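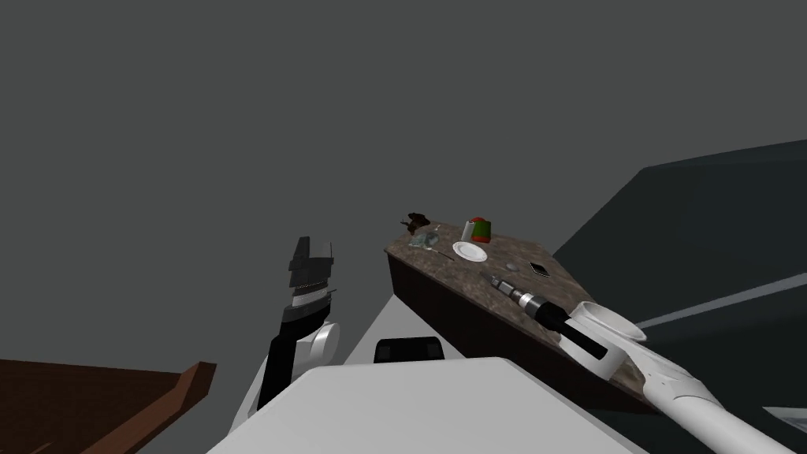
*Simulated scene: a robot arm appears to grasp a power drill on a counter.*

The broadcasting authority in Liltska has asked for public comment on a proposal that would require online news outlets with over 1,125 regular subscribers to register, pay a yearly fee and accept an official code of conduct. The comment period closes in January. The authority should use the time that remains to withdraw the plan and begin again with a narrower one.

Supporters of registration are not acting in bad faith. Siiri Vaher, who drafted much of the proposal, has argued that a radio station and a website that publish the same interview should carry the same duties toward the people named in it. That principle is sound. A person who has been wrongly accused of a crime suffers the same harm whether the accusation was heard in a car or read on a telephone. At present the law offers a right of reply in the first case and very little in the second.

The difficulty lies in the means chosen. Radio and television licenses grew out of a physical fact: there were only so many frequencies, and someone had to decide who would use them. No such shortage exists online. A license to publish written news is a different thing from a license to occupy a channel, and it gives a public body a power that it has not held before, namely the power to decide who may report at all.

Under the draft, an outlet that fails to register may be blocked after 4 weeks. The decision would be made by the authority's own staff. An appeal may be filed with the administrative court, but the block would remain in place while the appeal is heard. For a daily publication, even a short interruption can be fatal. Advertisers leave, subscribers request refunds, and a story that mattered in the spring may matter to very few by the fall. A publisher who wins such an appeal may find that there is nothing left to reopen.

The fee deserves attention as well. It has been set at 1,453 a year for every outlet above the threshold, regardless of income. A national broadcaster would hardly notice the expense. The Stumside Courier, which covers school budgets, road repairs and the harbor board with a staff of two, would notice it a great deal. Its editor, Jurgita Sepp, told the public hearing that the amount was equal to what the paper spends on freelance court reporting in a typical year. She did not say that the paper would close. She said that the court reporting would stop.

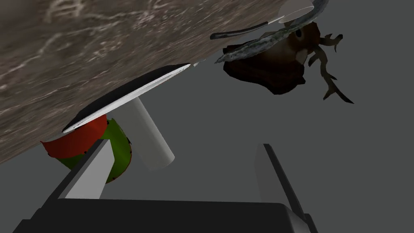

*A marble-textured slab and a white disc with a thin black rim, in a computer-rendered view.*

Other speakers at the hearing raised the question of outlets based abroad. The draft applies to any service "directed at" readers in the country, a phrase that is left undefined. Aksoy, a regional news agency with no office here, publishes a daily bulletin in our language. It is unclear whether the bulletin alone would bring it within the rules, or whether it would need to accept local advertising first. Thabiso Joubert, who represented several foreign publishers, asked this question twice and received two different answers. A rule that its own authors cannot explain in the same way on the same afternoon should not be enforced by blocking.

There is a better model, and it is close at hand. The neighboring district of Pomwood has operated a complaints office for online news since its press law was revised. No registration is required. A person who believes that a report is false may file a complaint, and the office must rule within 360 hours. If the complaint is upheld, the outlet must publish a correction of the same prominence as the original report. Fines are available for those who refuse, and only a judge can impose them. The system is imperfect – smaller outlets have complained about the cost of responding – but it begins with an actual injury and an actual reader.

Liis Baranauskienė, a former member of the authority, has suggested that the two approaches could be combined, with voluntary registration in exchange for faster handling of complaints. This proposal has merit and should be studied. It would give responsible publishers a reason to come forward while leaving the rest free to publish and answerable for what they print. The word "voluntary" would need to be protected in the statute itself, as programs of this kind have a tendency to harden over time.

The authority has also said that its current leadership has no intention of using the blocking power against critical reporting. We accept that assurance as sincere. It is nevertheless an assurance about particular people, and the power would pass to their successors along with the offices. A law on the press must be written with the least trustworthy future official in mind.

Written comments may be submitted to the authority by mail or through its public portal. We encourage readers to submit them, including those who disagree with the position taken on this page.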